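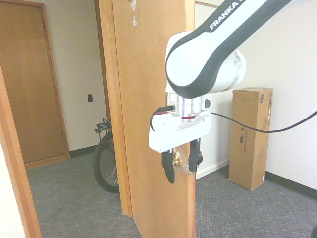

Hallway door, the honey-colored one, with the brass handle on 🚪

Okay friends, a few of you asked how the hallway was coming along after I complained about it all summer, so get comfortable, I'm going to talk about doors for a while. (I know. I used to be a person who went out in the evenings.) 17 September 2024

So the background, for the new folks: we bought this place in Lornenitz in January and every inside door in it had been painted, and then painted again, and then painted a third time by somebody who didn't own a small brush. The hinges were painted. The screws in the hinges were painted. One of the latches was painted in the IN position, so that door was more of a suggestion.

My first plan was to strip them. I love old doors! I got one off its hinges, laid it across two sawhorses in the garage, and spent a whole long weekend on it with a scraper and a podcast. What I found under all that paint was a hollow door with a dent in it. I had a sandwich and thought about my choices.

So, new doors. We went with plain flat ones in a warm honey wood, no panels, no molding, nothing for dust to sit on. I went back and forth on panels for ages and I'm so glad I went plain, the grain does plenty all by itself and the hallway feels calmer.

The trim around the opening matches the door, and I want to put in a word for that. I nearly kept the old white trim to save money. Then I held a scrap of the new wood up against it under the hall light and the white looked like teeth. We changed the trim too.

The doors came from Lestico, which is the little lumber and millwork place out past the grain elevator. Very kind people, very slow phone. If you go, go in person and bring your measurements written down on paper, they like paper. Delivery took 20 days from when I paid, and they'd told me it would, so no complaints there.

Measuring, since somebody in my replies is about to do this: measure the width of your opening at the top, the middle and the bottom and write down all of them. Then measure the height on both sides. My opening was a good bit narrower at the bottom and I would never have known by looking. I'd walked through it every day for months with laundry.

Also please, please measure with the carpet down if the carpet is staying. We kept ours in the hallway (it's soft, the dog loves it, I vacuum it and feel accomplished) and a door that clears bare floor very nicely can drag on carpet like it's plowing a field.

How I checked the clearance: hang the door, open it slowly all the way, and slide a folded piece of cardboard along under the bottom edge as it goes. Wherever the cardboard grabs, put a pencil mark on the door. Take the door down, trim a little, hang it again. It's boring and you'll do it more times than you want to. I put music on.

About trimming. Score your line with a sharp knife first, all the way across, before any saw gets near it, and run painter's tape along the line too. I skipped the tape on the first door and got splintering along the bottom edge. You can't see it unless you lie down in the hallway. I have lain down in the hallway.

If your doors have any little white stickers or bits of tape up near the top edge, leave them until you're sure which door goes in which opening. I peeled everything off the first two the minute they were through the front door, all excited, and then I stood there with two very similar doors and no idea at all.

Getting that kind of thing off later: hair dryer on low, warm it for a bit, lift a corner with your fingernail and pull it back flat against itself, slow. Whatever gum stays behind comes off with a drop of cooking oil on a soft rag, then a barely damp cloth, then a dry one. Try it on the top edge first if your finish is new and you're nervous like me.

Now, handles. HANDLES. I've had brass in my heart this whole time. My sister said brass would look like a dentist's office from our childhood, and she's right that it could, but against honey wood? It's warm, it glows a little when the light comes down the hall, and I smile every time I go to brush my teeth.

I ordered the Plonel set from Navickas, 41 dollars a door, which made me gulp a bit when I multiplied it out. I'd looked at cheaper ones. The cheaper ones rattled in my hand in the store, and a handle is the one part of a door you touch every single day, so that's where I let myself spend.

Looks like the clear plastic is still on the handle in the photo up top, and yes, I am a leave-the-plastic-on person. My grandmother had a lamp. It's in the family. In my defense, sanding dust and brass are not friends, and I wanted everything else in the hall finished before I unwrapped anything shiny.

When you do peel it, do it by hand. No knife, no scissors, I don't care how stubborn the seam is. Find the crinkly end, work it loose with a thumb, and if it's caught under the plate behind the handle, loosen the screws a turn and it'll slide right out. Then snug the screws up again.

And snug means snug, by hand, with a regular screwdriver. I used the drill on my first one and pulled the plate so tight that the handle wouldn't spring back. I stood there for an hour convinced I'd gotten a bad one and had half an angry email written. Backed the screws off a quarter turn and it worked like a dream. I deleted the email. Sorry, Navickas, you never knew.

Test every handle before you move on to the next door, with the door OPEN. Turn it, let go, watch the latch. Turn it from the other side, same thing. I say open for a reason, and the reason is that I spent part of a morning in a bathroom, on the wrong side of a closed door, with my phone in the kitchen. The dog was a comfort but not a help.

To clean brass day to day I just use a soft dry cloth. That's it. Ours is lacquered, and polish will take the lacquer off in patches and then you've got a leopard. If yours is bare brass you can polish away, or you can let it go dark and mellow, which I think is lovely too, and a whole lot less work.

The cardboard! There is a tall box in the hall and I've been walking around it like it's furniture. I keep thinking I'll want it for something. I've flattened the rest and laid them down over the carpet anywhere I'm sanding or sawing, and it works so much better than a drop cloth, which bunches up and tries to kill you.

Put the cardboard down with the printing facing up, by the way. I did it the other way for one afternoon and fretted the whole time about ink getting onto the carpet. It may well have been fine! I just like to sleep at night.

Somebody asked about doing this with kids in the house. Ours thought the doorless phase was hilarious for one day and then they wanted privacy very, very badly. We hung a bedsheet across the bathroom with a tension rod. I recommend doing the bathroom first. I did the linen closet first, for practice, and I heard about it.

Practice on the closet is still good advice though, if you have a second bathroom or a patient family. The first one took me a full 14 hours spread over I won't say how many evenings. I'm down to 4 now, with coffee, and that's counting the time I spend looking for the pencil that's behind my ear.

Other things I've learned to keep within reach: a couple of thin wooden shims, a block of candle wax for the screw threads (rub the screw across it, it drives in so much easier), a little flashlight for peering at latch plates, and something flat to set under the door while you line the hinges up. I use an old cookbook. It's the right thickness and the recipes weren't very good.

If the door swings by itself when you let go, your jamb is leaning a bit. Take out one hinge pin, lay it on something hard, tap it in the middle with a hammer so it gets the tiniest bend, and put it back. That bit of friction holds the door wherever you leave it. My dad taught me this one and I felt like a wizard doing it in my own house.

What's left: doorstops, so that pretty handle doesn't punch a hole in the wall, and touching up the pale paint along the hall where I bumped it carrying things through. I've got the paint. I've got the brush. I've had them since before the doors came, if we're being truthful with each other.

For the doorstops I'm torn between the springy kind down at the baseboard and the kind that goes on the hinge. The springy ones make that noise, and I have children and a dog, so you can imagine. If you've got the hinge kind on a heavier door, tell me how it's held up? I worry about it leaving a dent in the wood.

Right, I'm off to make dinner and vacuum sawdust out of the carpet again. Thank you for reading all that about doors, you're very dear. Will post the closet next if I can get the towels put away first.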